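Adstead adopts common rules for testing home robots in simulation

Adstead has put in place a single set of rules for the simulated kitchen trials it runs on two-armed household robots. The rules took effect in July and cover every team at the company that reports a success rate, whether the number is meant for an internal review or for a customer.

Until now each team kept its own practice. One group counted a pick as successful when the object left the counter. Another wanted it held for several seconds. A third stopped the clock by hand. Results from the three could not be set side by side, and a review in the spring found that some older figures could not be reproduced because the starting layouts had not been saved.

Under the new rules, a task must be run in at least 200 episodes before a success rate can be quoted. Each episode starts from a saved layout with a recorded random seed. Teams draw their layouts from a shared library called Renetora, which holds 708 kitchen and living room arrangements. Of these, 16 are set aside for final checks and may not be used for training or tuning.

A task that is going on to hardware trials needs more. Teams must run up to 1000 episodes, depending on the risk class of the task, and a second person must review a sample of the failures before the request is approved. Tasks that involve reaching for something with a long handle, or working near glass, are placed in a higher class by default.

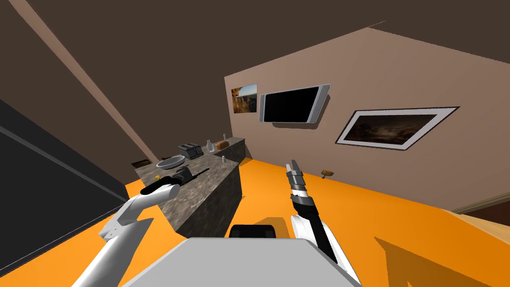 Adstead | Simulation Standards Group
Reaching for a black handled utensil on the island counter in a simulated kitchen, with a toaster, bread and a glass bottle farther back.

The rules also say what counts as a failure. Dropping the object is one, and so is touching any item on the counter other than the one named in the task, even if the pick is completed afterward. Contact between the two arms ends the episode. So does contact between either arm and a wall or the side of a counter. An operator may not restart an episode that began badly. It stays in the count.

Small objects were the subject of most of the comments received during drafting. Several teams asked for light contact with items such as shakers and lids to be excused, on the grounds that a person would hardly notice it. The final text does not allow this, but it does let teams report light contact as a separate category so that readers can see how much of the failure rate it accounts for.

Camera position is now fixed as well. Trials must be run from the robot's own viewpoint, at the height and tilt the hardware will have, and the arms must be visible to the policy in the same way they would be on the real machine. Overhead cameras can be used for debugging. Results obtained with them may not be quoted.

Reports must list the version of the simulator, the layouts used, the number of episodes, the full breakdown of failures and any change made to lighting or surface textures. A one-page form is provided. Logs are to be kept in Batosis, the company's record system, for as long as the robot model is supported.

The group drew on notes shared by MacLeish, a contract test lab that runs hardware trials for Adstead. The lab had reported that some tasks with strong simulation results did poorly on its benches, mostly in cases where the simulated gripper had been given more friction than the rubber pads on the real one. Friction values must now be taken from bench measurements and updated whenever the pads change.

Simulation results alone will not be accepted as evidence that a robot is safe to use around people. That part of the approval process stays with the hardware safety team and is not affected by the new rules.

Work already under way may be finished under the old practice, provided the report says so on its first page. Teams with questions about risk classes should contact the group before they start their runs. A first review of the rules is planned after two release cycles.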